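1 Aug 2021

Sunday, and too hot to cook, so I read the Fivlow newsletter over cereal. Page 6 promises a kitchen that tidies itself "by February." It didn't say which February. Anouk Van Beek has bet me 20 dollars it's the next one, and I took the bet before she finished talking. 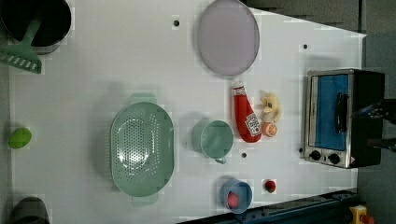
My own view of household robots is that picking things up is the easy half. The hard half is knowing where they go, and I have lived with people who never got there. Put a gripper next to a toaster oven and a ketchup bottle lying on its side, and one of them belongs in the fridge (Anouk says cupboard, so we can't even brief the machine). A spatula left in a pot might be dirty or might be stored. I leave mine like that for days and couldn't tell you myself.

Did the dishes by hand at nine. Missed a fork.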